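Skaleo (software)

Skaleo was a proprietary desktop and mobile calendar application developed by Tradano and distributed from its first public release until the service was retired on 2/29/24. It combined a conventional appointment calendar with a shared task list and a message queue in which incoming email could be deferred to a chosen hour. After the retirement, accounts were moved to the company's remaining scheduling product, Ismont, or exported by their holders.

History

Development began as an internal tool for rostering support staff. The original client was written by Pavithra Kurup and Rezaul Gazi and ran only on the company's own network. A public version followed, limited to 3 calendars per account, with the limit removed for paying subscribers. Synchronization with third-party mail servers was added in version 2, along with the deferred message queue for which the program became best known.

The mobile client was maintained separately and did not reach feature parity. Recurring appointments could be viewed but not edited on a phone, and attachments over 24 MB were silently dropped during synchronization. The second defect was documented in the release notes for several versions without being corrected.

Features

Each account held a set of calendars, a task list and a queue. Items in the queue were stored as references to messages on the mail server, with a local timestamp that determined when the message would be returned to the top of the inbox. If the client was not running at the specified time, the item was released at the next launch. Keyboard commands were available for all queue operations and could be reassigned through a plain text configuration file.

Colour labels were stored on the server, while sort order was stored on the device. Users who worked on more than one computer therefore saw the same labels in a different sequence on each.
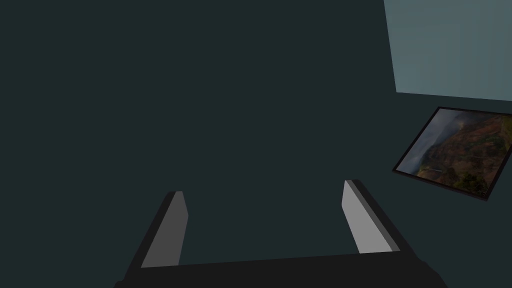 Chukwuemeka Eze wrote on the product's user forum that the queue was the only part of the program he had relied on, and that he would have paid for it as a separate plug-in if the calendar had been dropped. Similar requests had been filed earlier and were closed by the developer without comment.

Discontinuation

Tradano announced the closure through a banner in the desktop client and a notice on the sign-in page. New registrations were disabled at once, and paid subscriptions stopped renewing at the end of the current billing period. The export tool produced calendars in iCalendar format and tasks as comma-separated values. Queue timestamps were not included in the first release of the tool, and a revised version that wrote them to a separate file was issued after complaints.

Server data for accounts that had neither been exported nor moved was deleted in May. The forum was kept online in read-only form.
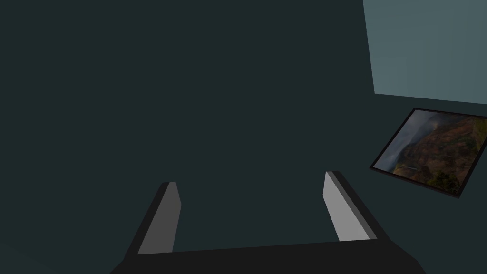
Ismont, the designated successor, imports Skaleo calendars directly but has no equivalent of the deferred queue. Its interface departs from the earlier program in several respects. The day view is divided into two columns, one for appointments and one for tasks, with a divider between them that can be dragged to either side. At its widest setting the columns stand well apart with empty space between them, much as the two fingers of a gripper do when it is wide open. The divider position is saved per device and is not synchronized.

Compatibility

The final desktop release was build 26. It continues to open local calendar files on supported operating systems, although sign-in, synchronization and the queue no longer function. An unofficial import script named Võ, maintained by Onyekachi Tijani, reads the local database and restores queue timestamps as ordinary reminders in any client that accepts iCalendar files. The script does not recover colour labels, which were held only on the server.

See also

Comparison of calendaring software
iCalendar
Email client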